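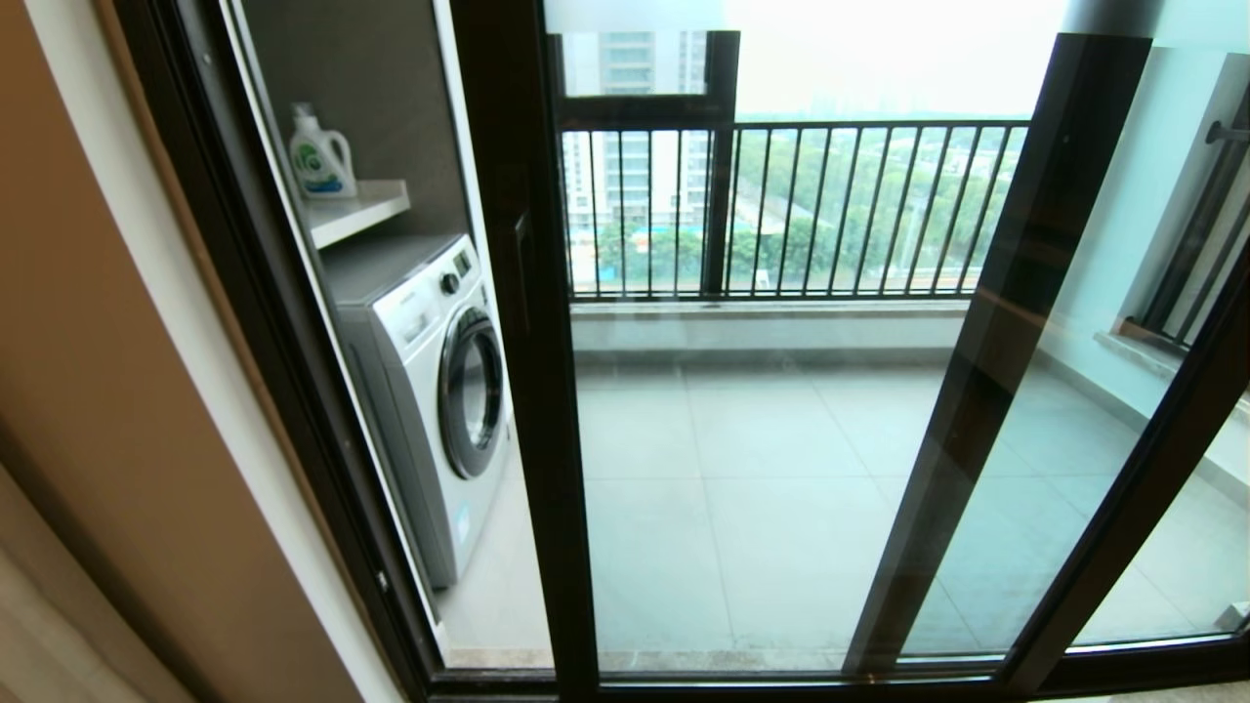 A front-loading washing machine on an enclosed balcony, seen through a sliding glass door.

Prornley 10-Miler calls itself "fastest in the region," but the paperwork is thin

The people behind the Prornley 10-Miler would like you to believe they have found 35 seconds lying in the road.

That is how much Kevin Ní Bhriain took off the course record on the new route in October, and it is the number in large type on the race's entry page, which now describes the event as "the fastest 10 miles in the region." Entries for next year open Friday morning. The price has gone up.

Ní Bhriain ran very well. He went to the front before the second mile, dropped the last of the chasers on the climb past the reservoir and won by a distance that made the finish a little dull to watch. Anyone who has followed his last two seasons knows he was due a big one. Whether it came over 10 miles is a question the organizers have been slow to answer.

The old course was two laps through town, with a hairpin by the bus station that everybody hated. The new one starts up at the Mac Giolla sports ground and finishes on the riverfront, and it finishes 123 feet lower than it starts. The entry page doesn't mention that. It says "gently rolling." A point-to-point course with a drop like that may be perfectly legal for a club race, and a fun one, but putting its times beside the old loop's and calling the difference a record is a stretch.

Then there's the length. Several runners finished with watches showing less than 10 miles, some of them quite a bit less. Watches are poor evidence. They lose the signal under trees, they cut corners and they flatter people who want to be flattered, and in most races they read long. When a field full of them reads short, it is fair to ask who measured the road, and with what.

We asked. Vondent, the company that took over the running of the race this year, replied that the course was "professionally mapped." Asked if that meant ridden by a qualified measurer with a calibrated bike, a spokesman said it was mapped by "our route team using industry tools" and that a certificate would be "made available in due course." Asked when, he sent us the entry page again.

Pádraig Mulcahy isn't impressed. He held the old record, so he has an interest, and he is the first to say so.

"Kevin could beat my time on the old course. I'd put money on it," Mulcahy said. "But let him do it on the old course, or let them show me the new one is the distance. I ran mine with that stupid turn in it twice."

Mulcahy was out on the road himself this year, farther back than he used to be, and says the marshals at the second drinks station sent the leaders inside a row of cones and later runners around the outside. Two other finishers told us the same thing. One thought the difference was a few strides. The other thought it was more like 100 yards, and was annoyed about it, having gone the long way.

Vondent says it has "no record of any course irregularity."

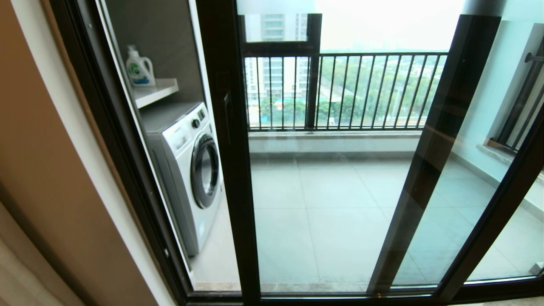 The timing doesn't clear things up. The chips and mats came from Clurketti, a newer outfit that has been picking up contracts from smaller races by being cheap. Its results page listed finish times within the hour, which was nice. It also listed splits for halfway, and those are harder to swallow. If they are right, nearly everyone in the top 10 ran the second half far quicker than the first, in spite of the reservoir climb and a headwind along the river. Either the drop did a lot of work or the halfway mat wasn't at halfway.

Clurketti says its mats go where the organizer tells it to put them. That sounds true. It also moves the question straight back to Vondent, who told us that questions on timing should go to Clurketti.

Ní Bhriain has handled all this better than anybody. He told us he had trained for the race since early summer and raced the man next to him until there wasn't one.

"I'd like it to count, sure," he said. "If they measure it and it's short, then it's short, and I still won. I'm not giving the mug back."

Would he run the old course again if it were offered? He said yes, if somebody fixed the surface by the bus station.

There is a fairly simple way to settle this. A certified measurement of a 10-mile road course takes a morning or two and costs a small part of what the race took in entry fees. The start and finish are painted on the road and the cones can be put back from the marshals' own sheets, assuming the sheets were kept. If the course comes up long enough, Vondent gets to print its big number with a clear conscience, though it ought to print the drop next to it. If it comes up short, people who paid for 10 miles should hear it from the race before they hear it from each other.

It matters beyond the front of the field. Plenty of club runners used Prornley to get a qualifying mark for spring races, and some of those races check. A time from a course with no certificate is worth whatever the person at the other end decides it is worth. We know of one runner who has already had hers turned down, and she has asked Vondent for a refund. She got a discount code for next year.

As of Friday the results page still carried the word "record" beside Ní Bhriain's name. The box marked "course certificate" was still on the page as well, with nothing in it. Vondent says an update is on the way, and has added a second wave start to meet what it calls "exceptional demand."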